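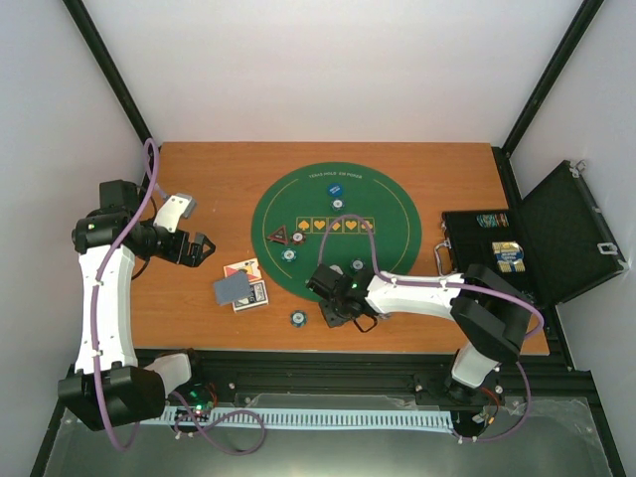 October, bench 3, Lorkach room. Saria poker set, start-state work, continued.

Started 9:40. Carried over from the last entry: does it matter how we lay out the table before each demo? Until now we used printed layout cards and put everything back to the card between episodes. It's slow, and I suspect Hollon has learned the layouts more than the task. New method is to leave the table as the last episode left it, nudge whatever has gone out of reach, and record again. Calling it carry-over reset in the logs (tag: co). Old method is card reset (tag: cr).

Task text is the same for both: pick up a loose chip, put it in the case. Mat in the middle, case open on the right, card boxes at the lower left as clutter. The card boxes are never a target. The triangular dealer marker isn't either, though Hollon has gone for it before and I'm logging that separately now (tag: wrong_obj).

Pool to draw from was 500 episodes, co and cr mixed. After filtering, 409 left. Thrown out:
- episodes where the operator paused too long at the start
- episodes where a chip rolled off the table
- a batch with a bad clock on the left wrist, all from one morning, timestamps jump backward
- anything where the mat slid far enough that the suit row was well off center

The last filter is a judgment call. I looked at them one at a time and kept the mild ones. If someone wants to redo it, the rejects are still in the Saria folder under hold/, not deleted.

Split what was left evenly between co and cr, same operator mix, same number of training steps, same Hollon config. Lü does the replay check before training, same as last month: it plays the joint log back against the recorded wrist view and flags drift. Nothing flagged on the right arm. Left arm flagged a few times near the top of its travel. Looked at those by hand and the drift is small, left them in.

Results, first pass. Ran each policy from cr layouts and then from layouts neither one had seen.

On cr layouts the two are close enough that I wouldn't claim a difference. The cr policy is a bit faster to first contact. It goes more or less straight to where a chip ought to be.

On unseen layouts the co policy is clearly better. The cr policy reaches for familiar spots on the mat, closes on felt, opens, and goes back to the same spot. The co policy hovers longer and then commits. Slower, but it ends with a chip in the fingers far more often.

Chips off the mat are the biggest gap. The card layouts put every chip on the green, so cr never trained on one sitting on bare wood. The co demos have plenty of that, chips get pushed off the near edge all the time. The cr policy mostly acts as if those chips aren't there. The co policy goes for them, with a worse grasp than on the mat. My guess is the mat gives a little under the finger and the wood doesn't, so the descent height it learned on felt is wrong. Needs a test with height logged.

Handoff is still weak in both. The case is on the right and the left arm can't get there, so anything the left picks up has to be set down near the middle for the right. Demos do this in different ways depending on operator. Some set it down on the suit row, some lower. Both policies average the two and drop short. I don't think reset method has anything to do with it.

Cables. The purple cable on the right arm comes over the mat and crosses the card squares, and its position changes with elbow pose. In co episodes it moves around more from start to start. I expected that to hurt and can't find a sign that it does. Haven't tried tying it back. If we do tie it back it has to be for both sets, otherwise the comparison is gone.

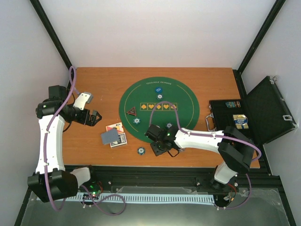

What has to be written down at the start of a carry-over episode if there is no layout card to refer to?
Save one still from the fixed camera before the arms move, and note any piece that was nudged by hand. That is enough to sort the starts later, and chips hidden by a wrist get picked up from the first moving frames.

Continued after lunch, 1:15.

Tried a mixed set, half co and half cr, same total. On unseen layouts it lands between the two, nearer to co. Only ran it with one seed so I'm not putting a number on it. Same goes for everything above until the other seeds finish.

Problem with co that I should have seen coming: starts are correlated. A chip that nobody wants to pick up stays in the same place for episode after episode, because operators take the easy ones first. Found a run where one chip near the far edge of the mat didn't move for most of the session. So the variety is less than the episode count suggests. Fix for the next batch is to stir the table by hand every five episodes and tag the stir. Costs a few seconds. Still much cheaper than going back to the card every time.

Also the case. Row of chips at the back gets fuller as the session goes on, and at some point the release height is too low. Need a rule for when to empty it. For now: empty it at every stir.

To do:
- two more seeds on co and cr
- log fingertip height over wood and over felt, same chip
- pick one handoff spot and tell all operators, probably just below the suit row
- rerun Lü on the left arm after re-zeroing the shoulder
- check whether hold/ episodes with a slid mat help or hurt if put back in

Left training running on the second seed, log is in Saria/co_s2. Power to the arms is off.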